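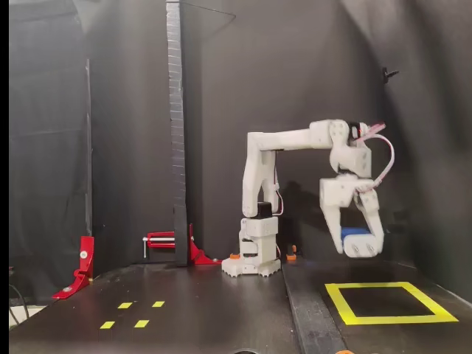 Home News Visits People Contact

An afternoon with Aksel Bjarnason

The open day at Olavcombe was meant to finish at four, but Aksel Bjarnason was still talking well after that, and I was still happily listening with a second cup of tea going cold in my hand. He has been building Cillo, his little robot arm, since March, in evenings and on the odd wet Sunday.

"My mother asked if it could do the ironing," he told me. "I said give me 500 years." 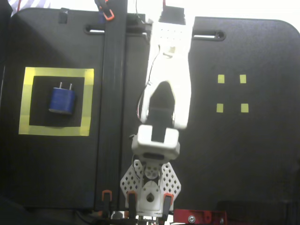 I wanted to know why he gives it such homely things to work with, when other stands had gone in for shiny cubes. He laughed and said he had simply emptied a drawer. The blue wall charger sitting in the yellow tape square, with its two silver prongs sticking up, is his favourite of the lot — "it's an awkward shape, and awkward is what you get in a real house". People lean in when they see something they own themselves, he says, and the children start suggesting what he ought to try next.

"A boy wanted it to pick up his sandwich," Aksel said. "I told him we'd need to talk about crumbs."
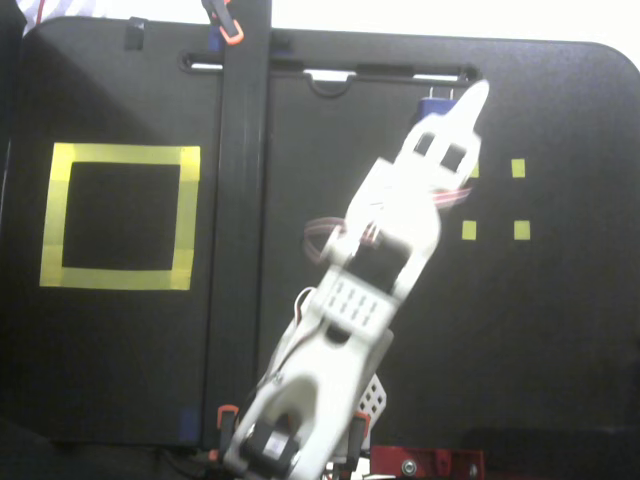
Cillo at full stretch towards the top of the board.

Most of the questions that day were about the printing. He is patient with these (more patient than I should be by the 29th time of asking) and cheerfully admits that the first elbow was dreadful. "I printed it too thin, and I was so proud of it, and I showed everybody. Then I printed it again."

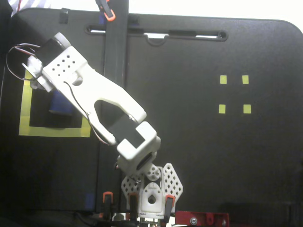
His own training was in clocks, which explains a good deal about the way he talks, always coming back to small parts and small movements. Tape is his other great subject. He'll tell you at length how he settled on yellow, and it does stand out well on the black board, both the big square with the dark blue block in it and the four little patches over to the right. "I can see it from across the room without my glasses — that was the whole test!"

I asked whether he would bring Cillo back next year. He thought so, if the hall will have him, and he'd like a longer table.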